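Fatora: Fragebogen und Antworten zur Brettpflege im Haushalt

Stand: Februar, Version 4

Worum es geht

Fatora ist eine Textsammlung zu einer Frage, über die sich Menschen erstaunlich ausdauernd streiten können: Wie pflegt man ein Küchenbrett aus Holz? Enthalten sind 3000 kurze Antworten auf einen Fragebogen, den wir über den Newsletter des Küchenladens Bosar verteilt haben. Wer einen Küchenladen-Newsletter abonniert, hat zu Brettern eine Meinung. Das sollte man bei der Auswertung im Hinterkopf behalten.

Inhalt

antworten.csv: die Antworten, eine pro Zeile, UTF-8, Semikolon als Trennzeichen. Kommas kommen in den Texten reichlich vor, manchmal an Stellen, für die es keine Regel gibt.
fragen.txt: der Fragebogen mit 13 Fragen. Frage 9 ist doppelt verneint und wurde entsprechend beantwortet.
glossar.txt: Begriffe von Abziehen bis Zwischenschliff, mit den regionalen Varianten.
skadine/: Teilmenge von 1000 Antworten, von Hand verschlagwortet. Wer nur schnell etwas ausprobieren will, nimmt diese.

Spalten in antworten.csv

id: laufende Nummer ohne tiefere Bedeutung. Lücken stammen aus der Dublettenbereinigung.
frage: Nummer der Frage.
text: die Antwort im Wortlaut, Rechtschreibung unverändert. Auch »Lainöl« bleibt stehen.
oel: genanntes Öl, sofern eines genannt wird. »Was gerade da war« ist ein zulässiger Wert.
ton: sachlich, belehrend oder verletzt. Die dritte Kategorie mussten wir nachträglich einführen.

Erhebung

Der Fragebogen war bewusst offen gehalten, was wir beim Verschlagworten bereut haben. Auf die Frage nach der Häufigkeit des Ölens kamen Angaben wie »regelmäßig«, »zu selten« und »fragen Sie meinen Mann«. Namen, Adressen und die Vornamen der Schwiegermütter wurden entfernt. Letztere waren der größere Posten.

Die Schlagworte in skadine/ wurden zweimal vergeben, im Abstand von mehreren Wochen und von derselben Person. Wo sie sich selbst widersprach, gilt die spätere Fassung. Die frühere liegt als Spalte tag_alt bei, zur Erbauung.

Bekannte Schwächen

Die Spülmaschine ist unterrepräsentiert. Wir vermuten, dass weit mehr Bretter darin landen, als hier zugegeben wird.
Walnussöl und Walnussholz sind in der Spalte oel gelegentlich verwechselt.
Bambus wird in vielen Antworten als Holz geführt. Botanisch ist er ein Gras, und mehrere Teilnehmende weisen darauf hin, auch bei Fragen, in denen Bambus nicht vorkommt.
Über Hygiene sagt der Datensatz nichts aus. Er sagt nur, was Leute darüber denken.

Verwendung

Gedacht ist Fatora für Sprachauswertungen, Seminararbeiten und verregnete Nachmittage. Als Pflegeanleitung taugt die Sammlung nicht, weil sie zu jedem Rat auch das Gegenteil enthält. Das Auswertungsskript Jardine liest die Dateien ohne Umwege ein, sofern niemand sie vorher in einer Tabellenkalkulation geöffnet und »nur kurz gespeichert« hat.

Zu den Begriffen im Glossar

Verleimt heißt im Glossar alles, was aus mehreren Brettern zusammengefügt ist, gleichgültig, ob die Fuge auffällt. Manche Antworten unterscheiden zwischen »richtigem Holz« und »geleimtem Zeug«. Diese Unterscheidung haben wir nicht übernommen. Als Maserung zählt die Zeichnung der Oberfläche samt dunkleren Streifen, Äste haben einen eigenen Eintrag.

Helles Holz mit feiner Maserung, kleinen Ästen und zwei schwachen Längsfugen:
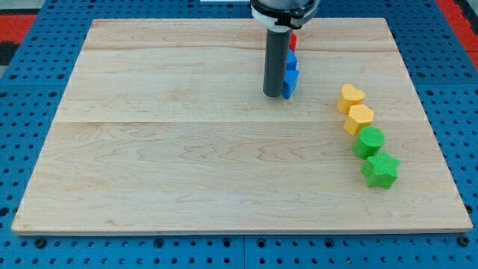

Änderungen

Version 4: Kategorie »verletzt« ergänzt, Dubletten entfernt, Frage 9 nicht repariert.
Version 3: Glossar alphabetisch sortiert. Vorher war es nach Wichtigkeit sortiert, worüber keine Einigung bestand.

Rückmeldungen

Fehler bitte mit der id melden. Hinweise zum richtigen Öl bitte über den Fragebogen, dort sind sie in Gesellschaft.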